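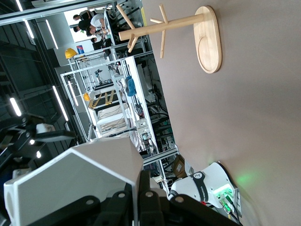

How to set up a mug tree without regretting it

I held out against mug trees for years. Most of the ones I tried tipped, and the ones that didn't tip had pegs so short that a mug slid off if you shut a drawer too hard. I've come around, a little. A plain wooden one with an oval base is worth the counter space if you set it up right and ignore most of what's printed on the box.

Start with the base. Put the tree down empty and push the top of the pole with one finger. If it rocks, check the underside for a blob of glue or a crooked felt pad. Sand the blob, move the pad, try again. The Tillum I bought needed both, which is a lot to ask of a buyer at 39 dollars.

Next, look at the pegs. They should angle up. Give each one a twist, and if it turns, pull it out, put a drop of wood glue in the hole and leave it overnight. The Clurano leaflet says 60 minutes is plenty. I don't believe it.

Now load it. Hang the heaviest mug first, low down, then put the next heaviest on the opposite side. Keep going in pairs. Don't fill one side and then the other, unless you like sweeping.

Some bases have a rounded groove cut into them. Sellers call it a drip channel, a spoon rest, whatever sounds good that month. I'd keep a spoon there and wipe it out at night.

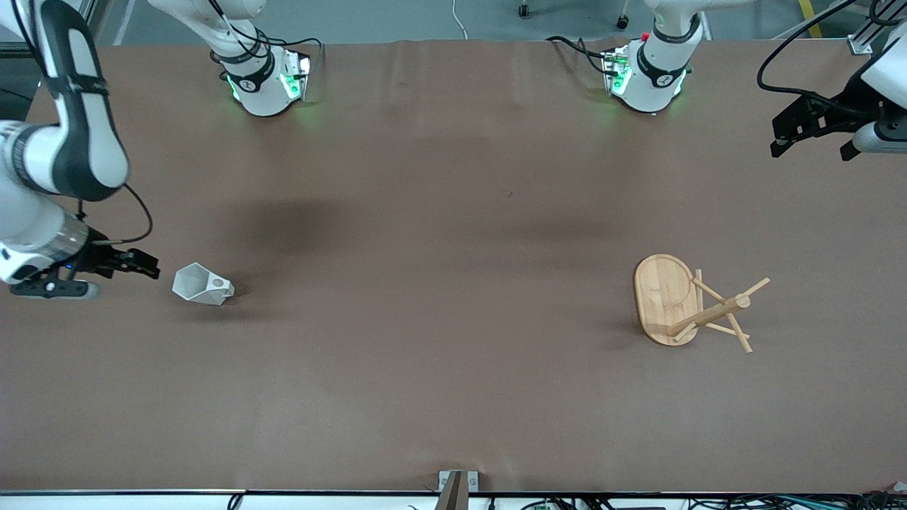 Paper cups are another matter. They don't have handles, so they don't belong on a tree, whatever the Maltach catalog suggests. Stack them upside down in a cupboard, or stand a few on a tray if you use them every day. They get knocked over easily, so keep them back from the edge.

Last, oil the wood if it looks dull. Thin coat, wipe it off, let it dry before any mugs go back on.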